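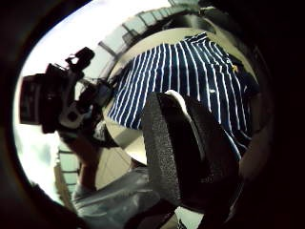

4 min read

So the shirt folding has started, and I'm using the round table for it, the way my aunt always did. Everyone tells me a round table is a terrible place to fold clothes. They say you need a straight edge to line the hem up with. Maybe! But mine is next to the window and it's the right height for my back, and the bed is not, so the round table wins.

I'm doing button-ups first. They take the longest and I wanted them out of the way while I still had some patience (October is when I swap everything over, and by the last pile I'm usually just shoving things in). Navy with white stripes is apparently my whole personality. I have one I bought in Savau on vacation, one that was a gift, and one I'm pretty sure belongs to my brother-in-law and which he is not getting back.

Stripes are great for folding, by the way. You get a built-in ruler. Lay the shirt face down, smooth it from the collar out, pick a stripe a little in from the shoulder and fold along it all the way to the hem. If you end up on a different stripe at the bottom, you went crooked. Then the sleeve goes straight down over the back, same thing on the other side, tail up a few inches, and then in half. I do up the top button and the third one and skip the rest. Meifang Fang does every single button and her shirts look like they came out of a store, but she also irons pillowcases, so.

On a round table the tails hang off, and a slippery shirt will just slide away from you while you're messing with a cuff. I put my hip against it. Hüsnü Canpolat suggested a damp dishtowel underneath, which worked fine for sweaters and left a wet patch on a good shirt, so I'm back to the hip.

Anything I won't wear before spring goes into a bag and then into the Jindholm boxes under the bed – the low ones with the lids that never quite close. Last year I got 27 shirts in there. This year I'm aiming for 12, and the others are going to my cousin or the donation place on Sönmez. I've been saying that since August.

Still to do: the linen ones, which don't hold a fold no matter what, and the drawer of T-shirts I haven't opened yet. If you have a trick for linen, please leave it in the comments. I've tried rolling. It came out looking like a used napkin.

Print this post | E-mail this post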